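Diary > Kitchen and Table > January 2004

Made it through the holidays with most of my dishes intact, which I'm counting as a win. The tree is out on the curb, the good plates are back up on the high shelf, and I finally started packing lunches again instead of buying a sad sandwich every day at work. I added up the sandwiches the other night and had to go lie down.

So, the wraps! Eirlys gave me a set of 4 for my birthday back in September and they sat in the drawer under the foil all fall (sorry, Eirlys). I don't know why I was scared of them. I think I figured they'd smell, or I'd ruin one the first time I put a sandwich in it, and they were too pretty to ruin. Then I ran out of plastic bags on the coldest night of the month and wasn't about to put my boots back on, so out came the wraps and I've used one every day since.

The lemon one is my favorite by a mile. I did a juice and a snack in it for Hefin, who was driving up to Kusesau first thing and never eats before noon if you leave him to it. I can't fold the things neatly to save my life. Eirlys does a proper little envelope with corners. Mine come out more like a cabbage. 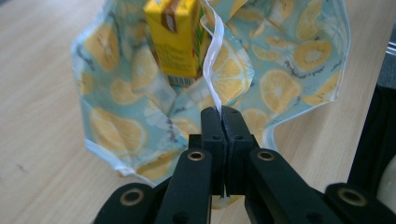

Can you put a drink in with the food? I do, as long as it's sealed and it goes in standing up, with the sandwich in its own wrap so nothing gets squashed.

The lemons do make the kitchen feel less like winter, I have to say. It's been gray for so long that I've started leaving the lamp on over the table at lunchtime. Boonmee came by with soup on her way home and we ended up eating it right there with our coats half on, talking about whether I should repaint. She says a soft green. I say if I move one thing off that wall I'll have to move all of it, and I'm not up to that before spring.

She also told me I've been washing the wraps wrong. Cool water, she says, and hang them over the faucet. I'd been using hot, like an idiot, and one of the others has gone stiff down one side. Not the lemon one, thank goodness. Dilwyn thinks you can fix it with an iron and a sheet of baking paper, but Dilwyn also thinks you can fix a toaster with a butter knife, so I'm going to wait on that.

Other kitchen business: the Tuhumury jar lids still don't fit anything I own. I tried them on 15 jars. I'm giving them to Idris, who has a whole cellar of odd jars and will be thrilled, or he'll be polite about it anyway.

Tomorrow I want to clear the snack shelf, find the lid to the blue thermos and make a batch of oat bars that will hold together in a bag. The last ones were basically cereal. Hefin ate them with a spoon in the truck and said they were fine.

Contact | Copyright Kitchen and Table Diary | Back to top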